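List Home | Messages | Topics | Members | Log In

Re: [Mirnness-quilters] washing puffy things at home??
Posted 5/16/20

Kwan-ho Liao wrote:
> Has anyone here washed a big filled quilt in an ordinary home
> washer and lived to tell about it? The laundromat in Lenstead
> is closed until who knows when and mine needs it badly. The tag
> has faded to nothing so I can't tell you what the filling is.
> I also don't own a dryer, just a clothesline and a lot of
> optimism. Should I wait it out?

Hi Kwan-ho and everybody,

I say go for it, with a few warnings from someone who has made most of the mistakes already! I did three of them back in April when we had that warm week (three quilts I mean, though probably three mistakes too) and they all came out fine in the end.

First thing, figure out the filling. Pinch a bit between your fingers and roll it around. If you feel little pointy quills it's feather or down, and if it's one even sheet it's most likely polyester batting. Check the seams too before you do anything else. I skipped that once and I was picking fluff out of the drain hose for a week. A few hand stitches take you no time at all and you can use any old thread.

Second, it has to fit loosely in the drum. My old top loader has the post in the middle and I won't put anything filled in there anymore, it twists them up something awful. If yours is like that, use the bathtub! Cool water, a small squirt of mild soap – and I do mean small – then get in there with your bare feet and march. My grandkids think this is the best chore in the house. Drain and refill until the water runs clear. It took me four rinses the first time and I'd used way too much soap.

Do NOT pick it up by one end when it's full of water. The weight will pop the stitching between the channels and then all your filling slides down to the bottom. Roll it up like a sleeping bag and press, then press again in dry towels.

For drying without a dryer, lay it flat over two or three lines so it makes a sort of hammock, and turn it every few hours. Work the lumps apart with your fingers each time. Mine needed two full days and I brought it in at night because of the dew.

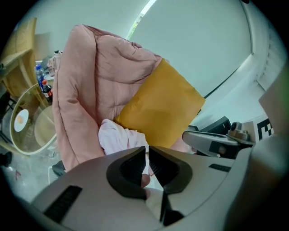
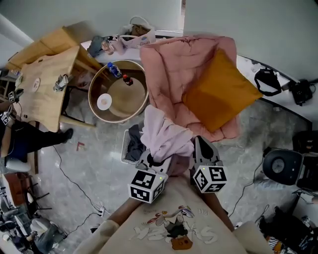
As for soap, I get the plain unscented kind from Kerslake in the big jug. I paid 300 cents for the last one, which is my husband's joke and not mine, so three dollars, and it lasts forever. Skip the fabric softener, it makes the filling clump.

Oh, and Hamish Hoani was asking last month about storing them. Old cotton pillowcases, Hamish! Never plastic, they get that shut-up smell. I've got mine on the top shelf of the hall closet and I refold them whenever I remember to, so the creases don't set in the same spot.

Kwan-ho, if you want a second pair of feet for the bathtub I'd offer, but I suppose we'd better keep our distance for now. Write back and tell us what the filling was!

Marge in Bumden

List Home | Previous Message | Next Message | Reply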